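Shelf depth and boxed snacks

8th August

I finally dealt with the snack shelves. The unit is the same one I wrote up when I moved the tool storage out: dark metal frame, perforated uprights, wooden boards dropped onto crossbars. It was bought for the garage in Hadthorpe and was never meant for groceries, so the board spacing was wrong for almost everything we keep on it.

The old arrangement had three boards at equal spacing. Cereal fit, with a gap above it too small for anything else. Cracker boxes fit with a hand's width of dead air. I measured the boxes we buy most often and ended up with two groups: tall ones that need clearance to tip out, and short ones that can stand close together in rows. Removing one board and dropping another by two slots gave me a usable top shelf and a deeper compartment below.

The clips that hold the crossbars to the posts are Shearer pattern, which you can still get. I needed 6 and ordered 13, on the theory that the old ones would split when I levered them out. Four did. If you have the Metine version of this rack, the slots look the same but the clips sit slightly proud and the board rocks. A strip of felt fixes it.

Layout rules, such as they are. Mixed products go on the top shelf, one of each in front, faces out, arranged in a line. The lower shelf gets a single brand in quantity. Mixing brands on the lower shelf was the main failure last time: anything at the back stayed at the back until it expired.

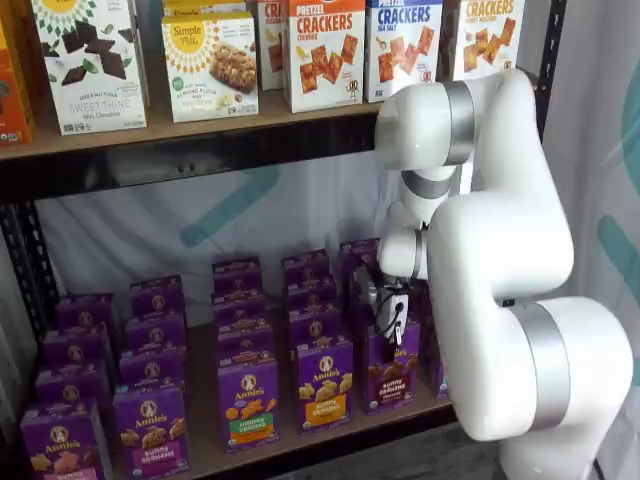 Columns work better than rows for the bulk product. With rows, you take from the front and the whole face of the shelf goes ragged after a day or two. With columns you empty one and leave its neighbors alone, and the remaining stock is readable from standing height. I stagger them slightly so that the corners don't catch when a box is lifted straight up. Lifting straight up does need clearance under the board above, and I allowed one full box height plus two fingers. That is more than looks sensible on paper. It is correct in use.

I considered a sloped board with a front lip, the way Akuleo does their gravity racks. I built a rough version from scrap and tested it with full boxes. Light cartons don't slide reliably at any angle I was willing to live with, and when they do slide they fall on their faces. The board is flat again.

Load is not an issue. Snack boxes are mostly air. The same board held 118 pounds of paint and hardware in the garage with no visible sag, so crackers are not going to trouble it. The thing to watch is the front edge, which takes knocks. I sanded mine back and gave it one coat of wipe-on finish - two would have been better, but I wanted the shelf back.

Still to do: shelf-edge labels. I tried the adhesive kind and they lift at the corners. Magnetic strips would hold on the crossbar and can be moved when the stock changes, so I'll probably go that way in September. The leftover clips are in a bag taped to the back of the left upright. I'm writing that down mostly for my own benefit.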